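### 4.2 Capital spending and borrowing costs

We next ask whether firms cut equipment spending when their loan rates rise. The sample covers 109 manufacturers that borrowed from regional banks, most of them in Wollcombe and Rullatden. Loan terms come from the survey described by Chiang and Kavanagh, and we drop firms that refinanced during the year.

Firms with floating-rate debt reduced equipment orders by roughly 20 percent in the four quarters after the first rate increase. Orders at fixed-rate firms barely moved over the same period. The gap is widest for machinery with a long payback, such as presses and handling equipment. 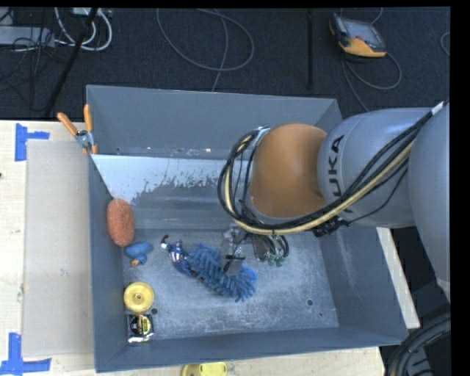

*Figure 2. KUKA robot arm reaching into an open-topped metal bin.*

Smaller firms account for most of the decline. When we exclude those with fewer than 70 employees, the estimate falls by half and is no longer significant at the usual levels. Cash holdings explain part of this difference but leave a sizable remainder. We return to the role of bank relationships in Section 5, using the Plernarura branch records.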